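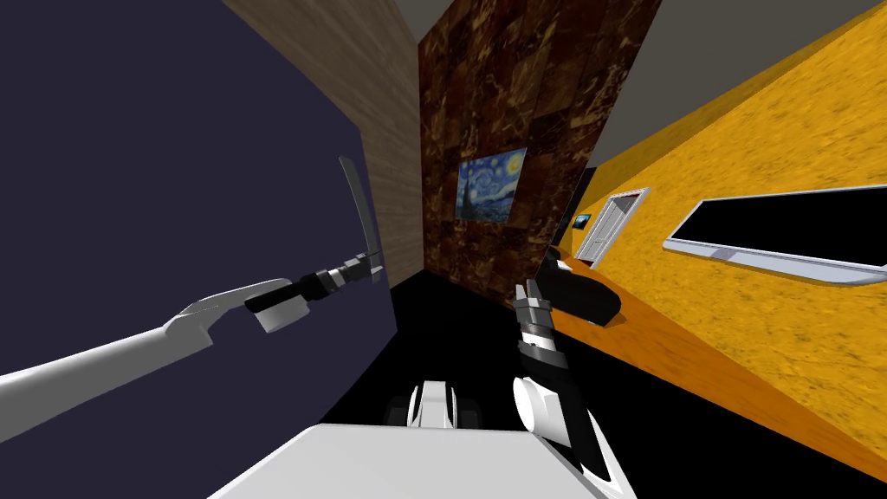

Both arms up and both grippers empty, with Starry Night on the back wall.

I have been promising to write up how I got Trarau going again, and since the rain has settled over Flondmont for the evening and the dog is asleep on my feet, tonight is as good as any. Trarau is my two-armed robot, and it lives entirely inside the computer, which my sister thinks is the best thing about it (no oil on the kitchen table!). A simulated machine still needs looking after, though, and I spent a good part of January finding that out.

The trouble began when I moved it into the new room, the one with the orange-yellow wall and the marble. I carried my old settings over without a second thought, and the right arm started to shiver whenever it was told to hold still. Only a little, but once you notice a thing like that you can't look anywhere else. I went through the joint file line by line with a pot of tea, all 1,229 lines of it, and I can't say I enjoyed myself.

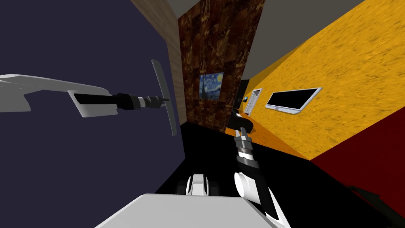
I wrote to Gilles Jacquet, who has been patient with me since the Poulain days, and he asked what stiffness I had on the wrists. It was 300. He told me to try 80 and leave everything else alone, and to please stop changing four things at once — he knows me too well. So I set the left wrist first, ran it, had another cup of tea, and then did the right. The shiver went away on the first run and hasn't come back in 8 evenings of use.

After that I wanted to go over the grippers, as they had been in the back of my mind the whole time. I send each one to fully open, read back the position of both fingers, close it on nothing, and open it again. The left one was fine. The right had one finger stopping short of the other, and that was my own typing: a limit I had put in for one finger and forgotten for its partner. I fixed it and ran the same check twice more before bed.
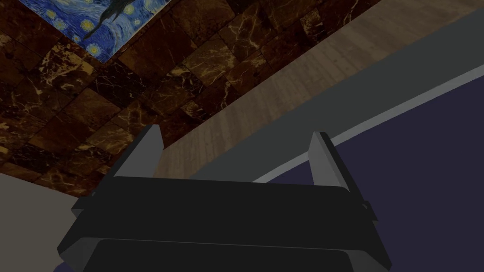

Fingers wide open, with the marble tiles behind.

I keep the settings in a folder called Amis now, one copy per change, with a note at the top saying what I touched and why. My next job is the shoulder limits, which I copied from the old room too and haven't looked at yet. Gilles has already asked me about them twice.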